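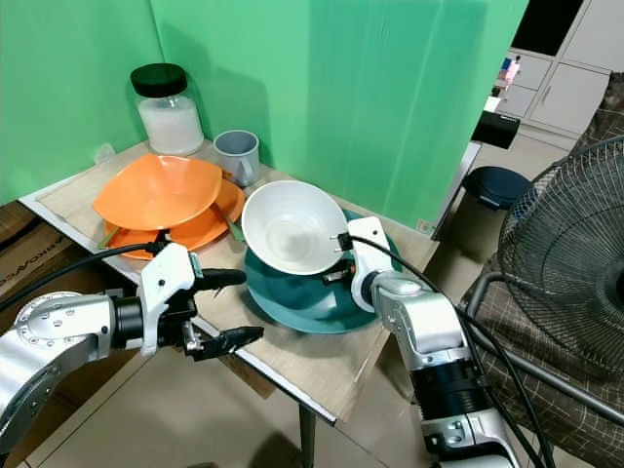 Cuautle (demonstration collection)

Cuautle is a collection of recorded demonstrations for two-armed robots that work with tableware. It was prepared by the company Oswood and is used for training policies by imitation, in which a learning system receives camera images together with the positions of the joints and has to predict the next movement. The name is also used for the recording procedure itself, which was later taken over by other projects.

Background

Before Cuautle, Oswood had trained its models on a smaller collection called Bamia, in which one arm moved single objects from one place to another. Models trained on Bamia could grasp a cup well, but they failed when one dish was lying on another. The new collection was planned to cover this case. Recording started in May, and the first public version is dated January 30, 2022.

Recording procedure

A demonstration in Cuautle is called an episode. One operator controls both arms and follows a written instruction, for example "put the bowl next to the plate". An episode can last up to 90 seconds. If the task is not finished by then, the recording is kept but receives the label "incomplete". Each arm has a parallel gripper, and images are stored from a head camera and from cameras at the wrists.

The instructions are divided into seven groups. The simplest group uses few objects with free space between them, such as a cup and a spoon on a white table. The more difficult groups use stacked dishes, where a plate carries a bowl and the handle of a utensil may come out from under it. Between two episodes the operator changes the arrangement by hand, so that the same starting position does not come back too often. An operator records at most 44 episodes in one shift.

Spoons and other flat objects are treated separately in the guidelines. The gripper has to come down close to the table surface, and a small error in height is enough to miss the handle. Operators are asked to repeat a missed grasp inside the same episode and not to start again – the correction is considered useful material for the model.
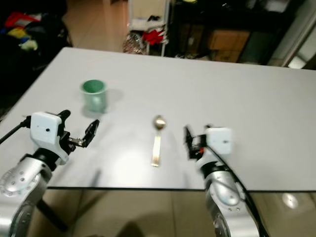

Maricruz Meléndez has objected that this rule makes the episodes uneven. In her opinion a model which sees many second attempts can learn the hesitation together with the correction, and she proposed to mark the missed grasp in the recording, so that users can remove it if they wish. Oswood added such marks in the second version of the collection, but only for the groups with stacked dishes.

Review

Every episode is watched once by a person who did not record it. The reviewer compares the movement with the instruction and checks that the images of all cameras begin at the same moment. The wrist images are given special attention, as they often show the contact between finger and dish more clearly than the head camera. On the other hand, a wrist camera loses sight of a large part of the table when the arm comes close, and the second arm may enter its view without warning.

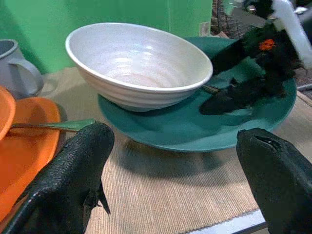
Wrist camera view of a bowl on a teal plate, with the other gripper at upper right.

Use

The company Cetitz used Cuautle to adapt an existing policy to its own arms. It added 300 episodes recorded with its own dishes and kept the instruction groups unchanged. Bamia is still distributed together with Cuautle, mostly for comparison.

See also

Imitation learning
Bimanual manipulation
Teleoperation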